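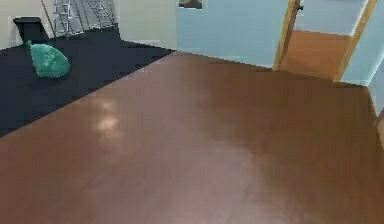 Grirnholm Civic Help
Security and Public Safety > Venues and events

Does a small community hall need a written counter-terrorism plan?
Posted by Hall Secretary, Drerkberg
2024-09-26

I act as secretary to the management body of a community hall in Drerkberg. The main hall is licensed for 300 persons and the side room for 60. Most bookings are modest: a playgroup, two choirs, a weekly lunch, and public meetings when the council consults on something. In January we are to host a regional debate on foreign policy and national security, with two speakers whose views are known to attract protest. The organisers expect the main hall to be full.

Our insurer has written to ask whether we hold "a proportionate written plan for terrorism and related threats". We have a fire plan and a first aid plan, but nothing under that heading. I should be grateful for guidance on three matters. First, whether such a plan is a legal duty for a hall of our size. Secondly, what it ought to contain. Thirdly, whether the hirer or the hall is responsible on the night. The hire agreement is silent on the last point.

I should add that several members of our body regard the whole matter as excessive for a building of this kind. I do not wish to alarm our regular users, some of whom are elderly.

Puvby Advice Desk

The law on protecting public premises differs between parts of the country and is under review. The desk is unable to tell you whether a specific duty applies to your hall, and you should put that point in writing to your licensing authority. You should also read your insurance policy with care. An insurer may make a written plan a condition of cover even where the law does not require one, and your letter suggests that this may be the position here. Ask the insurer to state plainly whether it is a request or a condition.

As to content, a plan for a hall of this size need not be long. Five pages is ample, and a document which staff can read in a few minutes is of more use than one which remains in a drawer. The following headings are commonly used:

Who is in charge during an event, and who takes over if that person is absent
How to get people out, including a route that does not depend on the main entrance
How to bring people in and secure the doors, should the danger be outside
How a message will be given to everyone present, including those who do not hear well
What to do about an unattended bag or a threatening telephone call
Who calls the police, and what they will be asked to say
Where people gather afterwards

Please note that the second and third headings are separate. A fire plan assumes that everyone should leave by the nearest exit and meet at a fixed place outside. In an attack that may be the wrong course, and those in charge must know that they are permitted to decide otherwise. The fire assembly point should not be adopted for this purpose without thought.

On responsibility, the hall will in most cases keep duties for the building itself, and the hirer will have duties for the conduct of its event. The two overlap. The hire agreement should name one person from each side and require them to meet before the doors open. A solicitor should approve the wording.

For the January debate, contact your local police force well in advance. Give the names of the speakers, the expected attendance and any messages of concern received. Keep the original messages and do not reply to them.

Yupanqui

Our hall holds 200 and we were asked the same thing by our insurer. We wrote two pages and they accepted it. I would not pay a consultant, the free guidance from the police is enough. We did have a practice with the stewards one evening and found that one of the side doors could not be locked from the inside, so that is worth checking – ours took a while to get repaired.

Grirnholm Enquiries

The advice given by the Puvby desk on the hire agreement is supported. Two further points may assist.

The organisers should be asked whether admission will be by ticket. A list of those attending, closed the day before, makes it easier to manage numbers at the door and to refuse late arrivals politely. Any bag search must be stated on the ticket and applied to all who enter.

With regard to your regular users, the plan itself should not be displayed, as it sets out how the building is secured. A short notice giving the exits and the name of the person on duty is sufficient. The lunch and playgroup leaders may be briefed in person, in the same manner as for the fire plan – experience suggests that a calm explanation causes little concern.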